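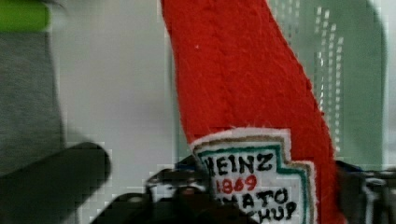 Toy library stock, November. The plush food set came back from Brident and was gone over at the start of the meeting. The set stays in circulation. The red fabric ketchup bottle is pilled and frayed along one edge, but the embroidered Heinz label is still readable and does not need restitching. Tien-fu Siu will trim the loose fibers and take a lint roller to it before it goes back on the shelf.

Loan period. Soft toys stay at two weeks. Agreed to allow four weeks for preschools, starting with Fustell.

Shelving. The low shelf by the door is too full — plush food moves to the second bay, puzzles stay where they are. Labels to be redone once the move is finished.

Washing. Surface clean only for anything with embroidery. Tien-fu asked whether the mesh bags could be replaced. Five to be ordered.

Next meeting at 4, same room.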